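"Ask me what it can't pick up"

Clomix rents out a desktop robot arm by the month, with the fingers, the wrist camera and the software in one box. The brochure calls it "ready for real work." I have read that line in a lot of brochures, so when a product manager at the company agreed to talk on a Thursday afternoon, I started there. Ready for whose work?

"Small shops, labs, schools," she said. "People who have a table and a boring job to do on it."

The rental is for a minimum of six months, and the service plan, sold under the name Zullerex, is extra. She told me the plan covers remote help and replacement fingers. It doesn't cover a visit. If the arm stops at 9 in the morning you open a ticket and wait, and she wouldn't give me a figure for how long.

"It depends on the queue," she said. I asked how long the queue was last month. "I'd have to look."

She was more open about the testing. The company says it ran 2211 grasps before launch - its own grasps, on its own tables, scored by its own staff. I asked what share of those worked the first time.

"Seventy percent, on mixed objects. Higher if you set it up for one thing."
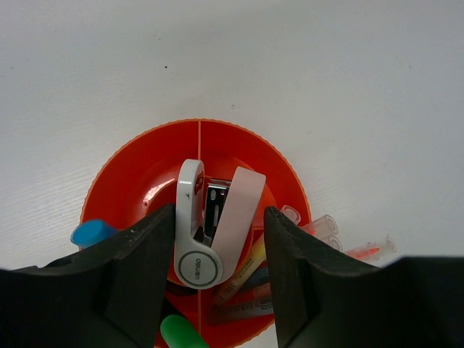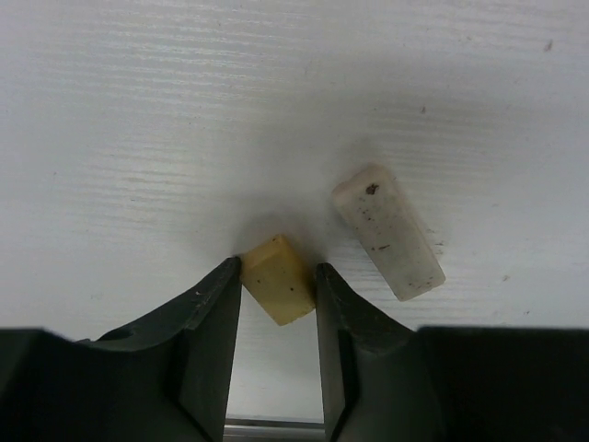

The mixed objects are where I have my doubts. A customer who packs one kind of part all day can tune the arm and forget it, and that customer could also buy an older, duller machine from Omard. Clomix is selling to people whose tables are messy. An open stapler standing in a desk organizer, with pens leaning out beside it, is a fair picture of what they will ask for. So is a little yellow block between two fingertips, and the two jobs don't have much in common. One wants a firm hold on an awkward shape in a crowd. I asked if the same settings would do for both.

"No," she said. "You'd switch profiles. The software suggests one."

Does it suggest the right one?

"Mostly. Ask me what it can't pick up, that's a better question." So I asked. Thin cards, she said, anything floppy, and anything pushed flat against a wall.

The fingers are made by Pešek, a supplier, and she admitted they are the part that draws the most complaints. Customers want softer tips. A softer set is planned for December, and she couldn't say if current renters will pay for it.

I asked for a trial with no contract, two weeks on my own table with my own junk. She said she would take it back to the sales team. I haven't heard from them yet.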